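Reading the Outside of a Book
Handout for the evening course in packaging and print, Jallgate Adult Learning
Zübeyde Kocabaş

Welcome back, everyone, and thank you for the lovely pile of boxes, tins and wrappers you brought last time. I have kept most of them on my shelf and I am still finding favorites. We now move on to lettering and how it travels around an object, and I would like us to take our time over it, so please don't worry if you only get through half of these notes before we meet.

When we look at a poster we stand in front of it and the words wait for us. A box is a different creature altogether. It has sides, it has a top, it gets turned and stacked and tucked into things, and the designer has to guess which part of it you will meet first. My aunt kept her sewing patterns in a tall Ferraro biscuit box for years, and I could have drawn you the narrow side of it from memory long before I ever saw the front.

Start with direction. On a tall, narrow shape there is very little width to play with, so a long title in a generous size has to turn and run up or down the side. You lose a bit of quick reading and gain a great deal of height. Then think about what the picture is doing. A long, bending subject (a river, a ribbon, a vine, a snake) is a gift on a narrow box, as it can wrap around the middle and lead your eye to a side you haven't looked at yet.
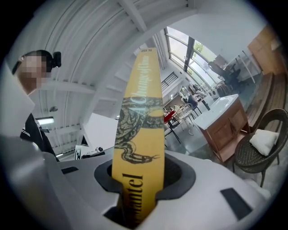 Fig. 1. Yellow box with coiled snake; the title "A Change of Climate" runs up the side.

Look at where the snake's head ends up, pointing down and to the right, toward the large black letters near the bottom. We can read only the end of that word, "...antel", and the rest is tucked into the opening where the box stands. The title is in a serif face and the big letters are printed sideways. Ask yourselves which you read first, the title or the half-hidden word, and whether the dark drawing on yellow got in ahead of both of them. I have gone back and forth on this all week and would love to hear your side.

For your own work, please choose one tall box from home and do the following:

Stand it up at eye level and write down the first word you can read.
Turn it a quarter turn and do the same again, until you are back at the beginning.
Cover the lower third with a sheet of paper and note what has been lost.
Make 3 small pencil sketches of a new layout, with at least one using vertical lettering.

The Kasik reader has a good chapter on lettering around corners, beginning on page 169. Allow yourself 20 minutes for it, with tea.

Comments (3)

marlow_p
Did mine with a spaghetti box and the cover-the-bottom part took away the brand name completely! Is that allowed to be my whole answer?

Zübeyde Kocabaş
It certainly is, and please bring the box along.

Denny R.
Snake first for me, then the title. My copy of the reader is the old one and the chapter starts 2 pages earlier, in case anybody else is hunting for it.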